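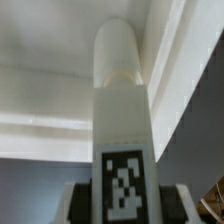
Open Afternoon at Dorkard: The Estrella Cell

Dorkard opened its workshop to visitors for an afternoon in May. There were several stops on the route, and I spent most of my time at one of them, a tabletop handling cell the staff call Estrella. I look after two small pick-and-place arms at my own job, so I wanted to see how someone else keeps theirs in order. These are my notes, mostly on setup and upkeep.

The layout

Estrella is one white arm bolted to a black table, with a green backdrop behind it. The parts it practices on are small and white: marked blocks, a tray with open cups, and rings that sit in a V-shaped trough. The blocks carry square printed markers, and the camera on the wrist reads those to work out where a block is and which way it is turned. A second camera is fixed in place and takes in the whole table.

The software that ties the cameras to the arm is called Jisance. We were shown very little of it, only a log screen and the calibration page. The log had 2,576 grasps in it since the last time the gripper fingers were changed. The staff change the fingers by condition and keep the number as a record, so there is no fixed limit.

Morning check

The cell is checked before the first run of the day, and the person running the stop went through it for us. It takes almost 200 seconds when nothing is wrong. The order is:

Wipe the table and the wrist camera lens with a dry cloth.
Look over the cables from the base up to the camera mount, and move anything the arm could catch on.
Open and close the gripper with nothing in it and watch that both fingers move evenly.
Lay the marker sheet flat and run the calibration page.
Pick up one block, set it down, and compare the reading before and after.

If the last reading is off by more than 2 millimeters, they stop and recalibrate before doing anything else. The usual cause is the paper sheet. It curls in damp weather, and a raised corner is enough to throw the result. They have been meaning to glue it to a stiff board and have not gotten to it. I told them ours is on a board and that it did help, although the board has to be a dull one. Our first had a shine to it and gave us bad readings under the overhead lights.

The trough

The ring work took up the longest part of the talk. The sides of the trough slope in to a point, so a ring dropped anywhere near the middle should slide down and settle close to the same spot. The fingers then have a known place to go. It works well for blocks. Rings are harder, because they can lean on one side and stay there.

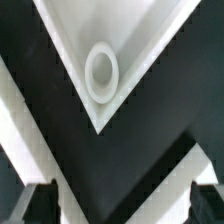 A ring in the trough at the Estrella cell, gripper open.

White parts on a white trough are also hard on the camera. The staff said the ring's shadow is often the best edge it has to go on, so the lights are left alone once they are set. There is tape on the lamp switches. A gray trough is on order from Skandell, the shop that makes their fixtures, under part number 553. I asked why not paint the one they have, and the answer was that paint makes the slope sticky.

Fingers and wear

The fingers get looked at once a week under a bench lamp. Scuffs on the outside are left alone. What they care about is the inside face, where a worn patch lets a block twist in the grip. You can spot it in the wrist view, they said, when the marker on a held block sits at a slight angle. A twisted block also tends to catch the rim of the tray on the way in, and that can shift the tray.

The tray is not fastened down. After any bump it gets pushed back against the white rail at the front of the table and the cups are checked by hand. I would have used two dowel pins, but the tray is swapped out often and they want it to lift straight off.

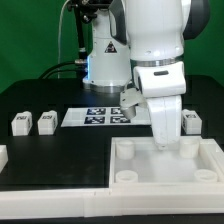 The arm over the marker sheet, with blocks behind and the cup tray at lower right.

Repairs so far

There have been two real repairs. The first was a wrist camera cable that had been rubbing at a bend. It was replaced with a longer one and tied back with more slack. The second was a loose screw in the gripper mount, found after a morning of bad calibrations. That screw now has a paint mark across it so a turn shows up at a glance, and I have copied that on both of our arms.

The stop closed at 4 p.m. The handout with the full checklist had run out by the time I left, but the front desk was taking email addresses for a copy.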